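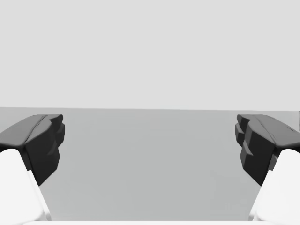
My cards came out of the printer with the guest names upside down on the back side, wrote Yetunde Sani, and the whole pack of ivory paper was finished before I found the right setting. Which step did I miss?

It was step 6, and many people miss it. We have written this section again so the flip setting comes before the first sheet of good paper.

Section 4. Printing your folded dinner invitation

This section is for the folded invitations in the Trudgate set (anniversary, retirement and engagement dinner). You should already have your text ready in the Pronora editor. If you did not type the text yet, please go back to Section 3.

What you need:
- Letter size card paper, matte, in white or ivory
- A printer with color ink
- Two sheets of ordinary paper for the test
- A ruler and a blunt knife or bone folder
- Envelopes in size A2

Prepare the file

1. Open Pronora and choose your invitation from My Designs. The Trudgate dinner invitations have the number 131 in the corner of the preview.
2. Read all the text one more time. Look at the date, the street number and the last day for the answer.
3. Click Download, then choose PDF for Home Printing. The other choice, PDF for Print Shop, has extra space around the design and it will print too small at home.
4. Save the file where you can find it again. Do not print from the browser window, because some browsers make the page smaller without telling you.

Print a test

5. Put one sheet of ordinary paper in the tray. Draw a small pencil cross on the top corner, so you can see which side was up.
6. In the print window set Scale to 100% and Two-Sided to Flip on Short Edge. If you choose Long Edge, the inside text will be upside down.
7. Print and fold the sheet in the middle. The names of the hosts must be on the front and the address inside.
8. If something is wrong, change the setting and use the second test sheet.

Note: If your printer cannot print two sides by itself, print page 1 first. Let the ink dry well, turn the paper, and print page 2. The pencil cross will show you how to turn it.

Share a photo of the invitation 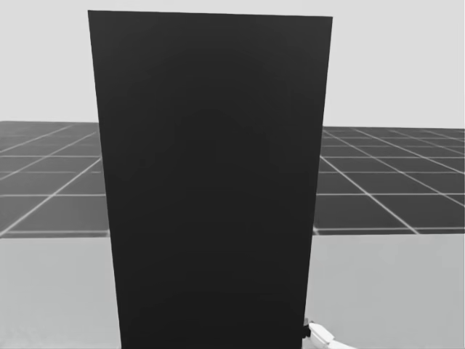
Some hosts like to send a photo of the printed invitation to guests who live far away. Stand the card on a table, go near a window, and hold the phone at the same height as the middle of the card. If the phone is in a wrong position, the straight sides of the card do not look straight in the photo. Compare with the tall black panel, where the left side and the right side both lean in, so it looks widest at the top and gets narrower going down. When your card has this shape in the photo, take it again, or open it in Pronora and use the Straighten tool before you send it. A panel without any printing can still look acceptable like this, but the small letters of an address become hard to read.

Print and fold the good paper

9. Load the card paper, not more than four sheets at one time. Thick paper gets stuck easily.
10. Print the first card and compare it with your test. Only then print the others.
11. Wait until the ink is dry. Dark colors like the navy border need more time.
12. Put the ruler on the middle line and draw the blunt knife along it slowly, one time only. Then fold.

Caution: Do not put glitter paper or paper with a plastic surface in an inkjet printer. The ink stays wet and can damage the rollers.

Caution: Keep the knife away from small children if they are helping with the folding.

Guests' names by hand

The line for the name is left empty on purpose in this set. Use a gel pen and try it first on a test sheet. If you want printed names, please see Section 5, Guest Lists, for how to load your list into the editor.

Last changed: Wednesday, May 28, 2025

Home | Templates | Paper and Envelopes | Help | My Designs

Related in Help
- Section 3: Typing and changing your text
- Section 5: Guest Lists
- Which envelope fits my card?
- Okoro fonts for formal dinners
- Wording ideas for a retirement dinner

We use cookies to remember your designs and your language. Accept | Settings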